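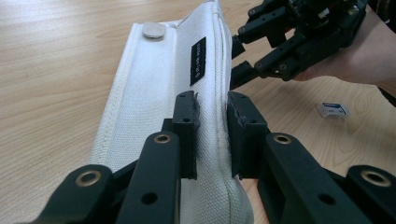
19 de outubro de 2025

Sexto dia de trabalho no muro de contenção da Anozie. Temperatura de manhã a 14 graus, sem vento. Comecei pela secção nascente, onde o primário aplicado em setembro já está curado. Teste de aderência com fita em três pontos: dois sem destacamento, o terceiro, junto ao dreno, levantou uma película do tamanho de uma unha. Raspei, lixei com grão 80 e voltei a aplicar primário só nessa zona. Fica para amanhã.

A quadrícula está traçada até à junta de dilatação número quatro. Mantive o módulo de 50 centímetros. Pensei em passar a um metro na parte do céu, onde o desenho é quase só mancha, mas a parede tem uma ligeira curvatura e com malha larga o erro acumula-se para o lado direito. Aconteceu-me isso na fachada da Carkard e perdi dois dias a corrigir uma linha de horizonte.

Tinta mineral de silicato, da Sasa, diluída a 10 por cento na primeira demão. O ocre chegou com lote diferente do anterior. Pintei duas amostras lado a lado numa placa de fibrocimento e deixei secar à sombra: a diferença vê-se, o lote novo puxa mais para o verde. Decidi misturar os dois num só recipiente antes de continuar. Perde-se a manhã mas evita-se uma costura visível a meio do campo.

Área total segundo o caderno de encargos: 211 metros quadrados. A minha medição dá um pouco menos, por causa do troço enterrado junto à escada, que a câmara contou como superfície útil. Mandei nota escrita. O pagamento é por valor fixo, por isso a discrepância só interessa para o consumo de tinta.

Contas do mês: 1182 euros de material até hoje, mais o aluguer da plataforma, que é facturado à parte. A Iltell aceitou prolongar o aluguer sem alterar a tarifa, desde que a máquina volte com a bateria carregada. A verba do programa municipal para esta parede é de 3000 euros, a pagar em duas prestações. A primeira entrou. A segunda depende do auto de recepção e da fotografia final com a ficha técnica ao lado.

Da parte da tarde, transferência do desenho na zona das figuras. Usei carvão e não giz, o giz azul do ano passado sangrou através da demão clara. A mão da figura central está desproporcionada em relação ao esboço aprovado – cerca de um palmo a mais no comprimento. Apaguei com esponja e refiz a partir do pulso. Visto do passeio oposto parece certo. Visto da paragem do autocarro, mais em baixo, os dedos ainda alongam. Aceito, a maioria das pessoas vai ver a parede dali durante poucos minutos.

Duas interrupções. A primeira, um condutor que queria a plataforma desviada para sair do estacionamento. A segunda, uma senhora a perguntar se a parede ia ficar assim, cinzenta com riscos. Mostrei o esboço. Achou que faltava uma árvore.

Por decidir: verniz anti-graffiti ou não. Sobre silicato, o permanente fecha o poro e anula a razão de ter escolhido esta tinta. O de sacrifício, à base de cera, sai com água quente e tem de ser reposto a cada limpeza. O caderno de encargos diz apenas «protecção adequada». Vou pedir que especifiquem.

Amanhã: segunda demão de primário junto ao dreno, mistura do ocre, contorno das figuras até à junta cinco. Comprar rolo de pêlo médio e fita de papel larga.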